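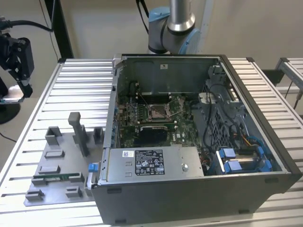
What should a member bring to a refurbishing evening?
A small Phillips screwdriver and a notebook. Labels and sample bags are supplied.

Skellberg Computer Refurbishers
Minutes of the November meeting, 7:00 p.m.

1. Minutes of the last meeting
Approved with one correction: the school order is for 22 towers, all going to Jokimholm.

2. Desktop towers
Great progress to report! Everyone loves how easily the cases open, and working with the tower on its side suits the whole group. Agreed that drive carriers stay in their cages until the data sheet is signed. Processors and memory are to be logged separately from the boards they came out of.

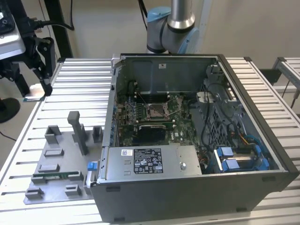 Agreed also that small parts get a set place beside the case, so the next person can pick up right where the last one stopped. This was a really popular idea and it passed with no votes against.

3. Budget
Spent on memory and thermal paste: $135. Left in the parts fund: $400. A further $200 was approved for drives from Ostrowski.
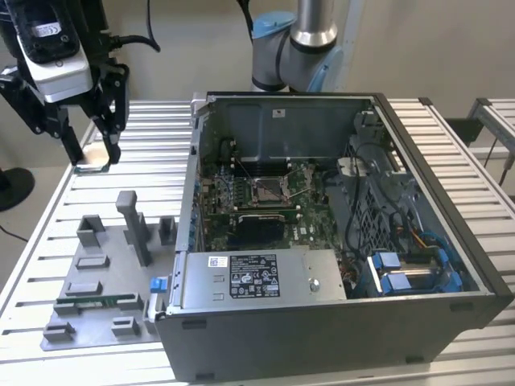
Drives will be ordered once the Jokimholm list is final. The Plurkutard library has asked for two towers as well, and we're delighted to say yes.

4. Any other business
Lovely suggestion to hold a beginners' evening on power supplies and cabling. Carried over to the next agenda.

Meeting closed 8:40 p.m.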